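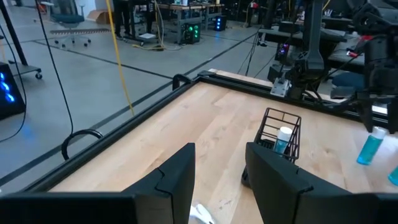 Fig. 3. Cesto de alambre y botellas sobre la mesa

4. Montaje del cesto de aseo Drusis

Antes de empezar: mesa limpia, sin migas ni restos de cinta. El cesto va siempre apoyado en plano. Nada de colgarlo todavía, eso es el apartado 5.

4.1 Preparar el cesto

1. Sacar el cesto de la caja. Quitar el plástico de las esquinas.
2. Pasar el dedo por el borde superior. Si pincha, no usar. Pedir recambio a Clovier, referencia 886.
3. Poner el cesto en la mesa, a 5 cm del borde como mínimo.
4. Comprobar que no baila. Si baila, apretar con la mano las dos esquinas opuestas, despacio.

Nota: el alambre viene con una capa fina de grasa de fábrica. Trapo seco y listo. No meter en el lavavajillas.

4.2 Botellas

1. Tapones cerrados antes de nada. Todos.
2. Meter primero las botellas pequeñas (hasta 125 ml), de pie, pegadas a la rejilla.
3. Las demás se dejan fuera, a un lado, hasta ver cuanto sitio queda.
4. Botella que entra inclinada, botella que se saca y se vuelve a poner. Tumbadas gotean aunque el tapón parezca cerrado.
5. Etiqueta hacia fuera, si la tiene.

PRECAUCIÓN: el colutorio mancha la madera sin tratar. Secar enseguida con papel. No frotar.

PRECAUCIÓN: no pasar de 50 cm de altura total si hay niños en casa, ni dejar el cesto a su alcance. Los tapones de rosca normales no son de seguridad.

4.3 Cepillos y mangos largos

Los mangos largos van al final, cuando lo bajo ya está colocado y hace de tope. Si se meten antes, caen todos al mismo lado y hay que empezar otra vez. De pie, agrupados, y no pasa nada si cada uno se inclina un poco a su manera.
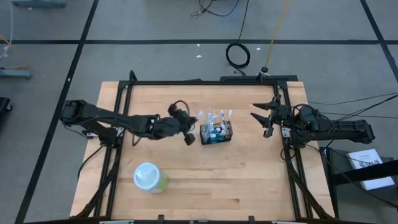

El vaso con tapa no se guarda con lo demás. Ocupa demasiado y aplasta los mangos. Se deja aparte en la mesa, como el de cuerpo verde amarillento y tapa blanca, bien separado del cesto, y se coloca luego en la balda. Lo mismo para cualquier recipiente ancho.

1. Cabezales hacia arriba. Si llevan funda, funda puesta.
2. Dejar hueco para meter dos dedos entre el grupo de mangos y el borde.
3. Levantar el cesto un palmo, con las dos manos, y volver a bajarlo. Si algo se cae, repartir el peso de nuevo.

Nota: Bimla Sengar, de montaje, recomienda poner los mangos en el centro si el cesto va a moverse a menudo. En balda fija da igual.

4.4 Limpieza

Cada lunes: vaciar, agua tibia, jabón neutro, secar del todo antes de volver a llenar. Sin lejía ni estropajo metálico, que levanta la pintrua. Si aparece óxido en las soldaduras, cambiar el cesto.

Piezas sueltas y recambios: ver apartado 7.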